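Teaching by hand or by remote? Two-arm cell, small objects

Forum: Programming and Teaching
Thread opened May 13, 2019

kestutis_m
Hello all. I have a question about demonstrations for a two-arm setup. Until now we taught everything by hand: one person holds the arm, moves it through the task, and we record the joints. For one arm this is fine. For two arms it is difficult, as one person must guide both and also watch the grippers. My colleague wants to change to remote control with two leader handles from Prokar. I am not convinced. Which one do you use, and do you regret it?

The task is simple on paper. One gripper holds an object upright, the other picks a small block from the table and brings it near.

dmytriv_fan
Remote, always. When you push the arm by hand, your own hands and sleeves are in every camera picture, and later the robot works without them. The recording and the real run do not look the same.

Poul Riis
I do not agree with "always". By hand you feel the contact. With cheap handles you feel nothing, and people press the fingers into the table. We recorded 100 demonstrations of a peg task by hand and kept 98. With handles, the first 100 gave us 89 that were usable. The operators were the same.

dmytriv_fan
The first 100, yes. How was the second hundred?

Poul Riis
Better. I did not write down the number, so I will not give one.

kestutis_m
Poul, were your operators standing beside the arms or sitting in another place, looking at a screen?

Poul Riis
Standing beside, at arm's length from the table. I tried with the screen only and I could not judge the depth. The gripper closed in the air two times out of three.

soment_user
Depth is a matter of where you put the camera. If it is high and looks down over both arms, you learn it in one afternoon. We run the Soment software and it lets you slow the follower to half speed close to the table. That setting helped us more than any new handle.

kestutis_m
Thank you, I did not know about the half speed. Is it per arm, or for both together?

soment_user
Per arm. Look under motion limits. You must restart the session after you change it, otherwise it keeps the old value and gives no warning.

lab_marier
I work at Marier, so please read this with some care, we sell a hand-guiding kit. In my opinion the two methods can live together. Teach the holding arm by hand to one good pose and save it. Then use remote control only for the moving arm. The operator has one thing to think about. For a task like the one in the first post I would not record both arms moving at the same time.

dmytriv_fan
Then the holding arm never learns to correct itself. If the object leans a little, you are finished.

lab_marier
It is true. For a rigid object that stands well in the fingers I accept this. For a bottle that can slip I would not.

kestutis_m
After reading all this I borrowed the handles for one week. I made 11 recordings so far, both arms by remote, and I stand next to the table as Poul does. The left hand is the bad one for me. I open the gripper too late and then I must go back and come again from the side. I keep the other objects on the back part of the table so that the model sees some variety, but I have not moved them between recordings yet. Should I move them every time, or only every few recordings?
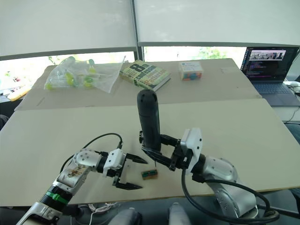
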